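Benavides Community Hall - Kitchen and Entry Walk-Through
Sunday, June 10, 2018
Walked by Yolanda Huamán, with Jhair Zapata carrying the ladder

Thanks to everyone who stayed after the potluck to help me look the place over. I know it was a long day, and I do appreciate it!

1. Exit doors open freely - OK
The back one still wants a good push with the hip, but it opens all the way and the path outside is clear.

2. Smoke alarms - OK
All 4 chirped nicely when Jhair pressed the buttons. The one by the pantry is starting to yellow, so let's keep an eye on it.

3. Fire extinguisher - NEEDS ATTENTION
The needle is in the green, but the tag was last signed in May of last year. Maribel, would you call Flandov on Monday and ask them to come out?

4. Stove and hood - OK, with a comment
The filters are greasy again (the fish fry, I expect). Please soak them about 20 minutes in hot water and dish soap, and let them dry before they go back up.

5. Extension cords - FIXED
Found one running under the rug in the entry. Rolled up and put away, and please let it stay there, dear friends.

6. Floors and mats - OK
Mat edges were checked for curling, and I was happy to find them lying well. Crumbs and grit should be swept up the same day, particularly near the doors where folks come in wearing smooth shoes.

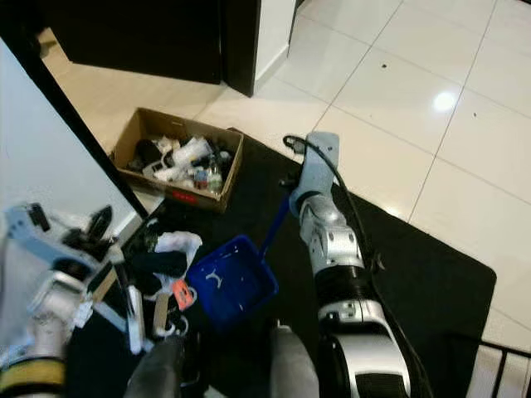
Item 6. Blue dustpan on the black floor mat.

7. First aid box - NEEDS ATTENTION
Plenty of gauze, hardly any small bandages. Ruth Marulanda has offered to pick some up.

Next walk-through: Heriberto Arboleda has the clipboard.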